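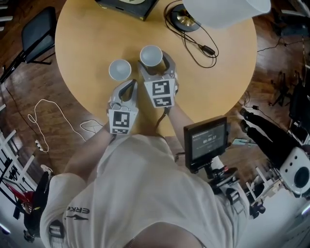 I love a lamp on a round table, and I will defend that to anyone, but the cord is a pain. A square table gives you a back edge to hide things along. A round one gives you nothing, so the cord ends up wherever it feels like going, usually right across the part you wanted to use. Look at the far side of the table up top: round black base with the brass-colored center, and then all that black cord looping over the wood with the little switch at the end of it. Add two open paper cups to the same tabletop and you can see why I get twitchy. One good tug on a cord and somebody's drink goes over (I've lost a library book this way and paid for it).

So this is how I set up a lamp on a small round table now. I've done it in two apartments and at my sister's place, and the longest it has ever taken me was one evening, most of which was spent looking for the scissors.

What I use

Soft hook-and-loop strips, the kind you cut to length. I buy the Zudater roll because it's thin and it comes in black. Any brand is fine.
2 small adhesive cord clips for under the tabletop, plus one for the leg
Rubbing alcohol and a clean rag
Painter's tape
Scissors
A shallow tray, if you like trays (I like trays)

You don't need a drill. Please don't staple the cord to anything! Staples can bite into the insulation and you won't know it.

Step 1. Unplug the lamp and clear the table

Unplug it at the wall. The switch doesn't count. Take everything off the table, lamp included, and wipe the top down while you've got the chance. Then turn your attention to the cord and run it through your fingers from the base to the plug. You're feeling for nicks, flat spots, anything stiff or crunchy. If you find damage, stop there and get the cord replaced before you do any tidying. A neat bad cord is still a bad cord.

Step 2. Decide where the lamp really lives

I used to put the lamp in the middle, since it looks nice in photos. Terrible idea for a table people sit at. Everyone has to reach around it, and the cord has to cross the tabletop in one direction or another. Push it toward whichever side faces the outlet. Leave a hand's width between the base and the edge so it doesn't feel like it's about to fall off.

With a big shade, check the height too. Sit down in your usual chair and see whether the shade is blocking the person across from you or shining the bulb straight into your eyes. It's okay if a wide shade hangs out past the edge a little, as long as it isn't out over the side where people walk by. My Drumum lamp has a shade so wide I clipped it with my shoulder every single morning until I swung the whole thing to the wall side. Took me a month to think of that.

Step 3. Figure out the switch before anything else

This is the part I got wrong the first time. If your lamp has an inline switch, the switch decides where the cord goes. I ran mine beautifully down the leg, stuck everything in place, stood back very pleased with myself, and then realized I'd be crawling under the table to turn on the light.

Sit down again. Put your hand out where you'd naturally reach for a lamp. That's where the switch wants to be. For me it's just under the lip of the table, on the right. Mark the spot underneath with painter's tape. If you have it up on the tabletop instead, that's fine too, just let it sit close to the base and send the cord over the edge right after it.

Step 4. Do a dry run with tape

Set the lamp back in place, still unplugged, and tape the cord along the route you're planning: off the base, straight to the nearest edge, over, under the top, across to the leg, down, and off to the outlet. Straight to the nearest edge is the big one. Every extra inch of cord on the surface is an inch that can catch on a sleeve.

Leave it like that for a while and live with it. Sit down, get up, push the chair in and out. I caught a chair back rubbing on the cord this way and moved the whole run over to the next leg.

Step 5. Clean, stick, wait

Wipe the underside of the table with rubbing alcohol where the clips will go. Go easy and test a hidden spot first, some finishes really don't like alcohol. If yours is one of those, use a damp cloth and let it dry all the way. Press each clip on and hold it while you count to 10. Then walk away! Most clips want an hour before you hang anything on them, so check the package. I've skipped the wait and heard the clip hit the floor in the middle of dinner.

Step 6. Run the cord and deal with the extra

Snap the cord into the clips, keeping it loose. You want enough give that you can slide the lamp over a few inches to dust, and no sharp bends where it goes over the edge.

Now you'll have leftover cord. Fold it back and forth in long, easy loops and wrap a strip around the middle, just tight enough to hold. Don't wind it into a hard little knot. I park the bundle behind the leg, down low, where only the cat can see it.

If the outlet is far away, run the cord along the wall and never under a rug. My spare room in Clernen has its only good outlet behind the bookcase, so I finally gave up and moved the table. Should have started there.

Step 7. Put things back, fewer of them

Plug in, switch on, admire. Then bring things back one at a time. Drinks go on the side away from the lamp. That's my one firm rule, and it applies double to paper cups, they weigh nothing and a sleeve will take one out. Small boxes and cases can go back near the base, where nobody's elbow goes anyway. The tray gets the remotes and the hand cream.

A few odds and ends

Clips letting go in summer? Mine did, by the window. I swapped them for a strip looped around the leg and haven't had trouble since.

Pedestal tables are easier than they look. Run the cord to the center underneath, then down the post with a strip every foot.

I spent 200 dollars on the table (it came from a shop on Sutherland, and I hauled it home on the bus) and less than lunch on the cord. I notice the cord more.

Next I'm doing the floor lamp, which has a foot pedal and a much worse attitude.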